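Workshop notebook – household goods, utensil storage
December, entry begun 9:40
Kept by N. Bellini, Imska household workshop

Purpose of this entry

To record the state of the work on holders for chopsticks and other long utensils, and to set down the points agreed with Carrasco before the next order is placed. Colleagues who were not at the meeting should read the section on spacing first. The remainder concerns the studio kitchen and may be read at leisure.

Holders under review

Two types remain under review. The first is the round Ereck cup, undivided, with a drip tray. The second is the rectangular holder in pink plastic, divided inside, with a row of small slotted holes low on the front face. Carrasco supplied the second type on request. The Stolix wire rack was withdrawn last month after the coating chipped at the corners, and it is not discussed further.

The Ereck cup has a small footprint and is easily cleaned with a bottle brush. Its fault is well known to all of us: long chopsticks spread to the rim on every side, and the pairs must be sorted again at each meal. The divided holder keeps a pair together provided that the pair is returned to the same section. Long pieces still lean, and they lean in whatever direction they were dropped. We had hoped that the dividers would correct this. They do so only for short pieces such as teaspoons.

Spacing

Carrasco proposes narrower sections. I am not persuaded. A narrower section would hold a pair more upright, but a ladle or a rice paddle would then have no place, and households of the kind we supply do not keep a separate container for each. It was agreed to request one sample with a movable divider and to leave the outer dimensions unchanged. The order under discussion is for 2000 pieces, of which 987 are already promised to the first customer. The color has been accepted by that customer and is not open for discussion.

Drainage

The slots on the divided holder are placed near the bottom of the front face. On a sloped draining board the holder should therefore be set with the front toward the sink. This ought to be stated on the packaging, as two colleagues set it the other way during the morning session and found water on the counter behind it. Draft wording: "Place with slots facing the sink." I have asked for the sentence to be printed on the side panel – the base label is removed and thrown away by most buyers.

Dark and pale chopsticks

Mixed sets are now the rule in our trials. The pale wooden pairs are kept to one side of the holder and the dark ones take the rest. The arrangement was adopted for convenience and has proved useful in practice, as a missing pale chopstick is noticed at once. Wooden pieces are to be dried fully with a cloth before they are stored upright. Any piece with a rough tip is to be discarded and entered in the replacements sheet.

Studio kitchen

The steel counter along the wall remains the working surface for all trials. The following applies until further notice.

The electric kettle stays at the end of the counter, with its cord clear of the shelf below.
Knives are to be washed after use and returned to the block by the person who used them. This has been raised before.
The cutting board stands upright against the wall when not in use.
Oils and sauces remain on the upper surface; greens go in the basket on the open shelves.
The steamer pot may be left on the portable stove between sessions, with the stove switched off at the control.

The open shelves have become crowded again. Bags and packages with no date on them will be cleared at the end of the month. Colleagues who wish to keep an item should write a name on it.

The bed in the studio room is still used as a laying-out surface when the counter is full. I have no objection, provided that the striped blanket is left on it and that nothing damp is placed there. It was washed in November and should last until the new table is delivered. The table is four weeks late.

Outstanding

Sample with movable divider – requested from Carrasco, no delivery date given.
Side panel wording – with the printer.
Ereck cup – decision deferred until the divided sample has been tried with ladles.
Replacement pale chopsticks, 4 pairs – to be ordered.
Shelf below the counter – measure for a second basket.

Entry closed 16:15. N.B.

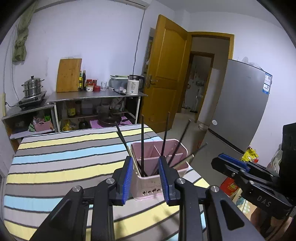
Divided holder, pink, with dark and pale chopsticks, on the striped blanket. Steel counter behind.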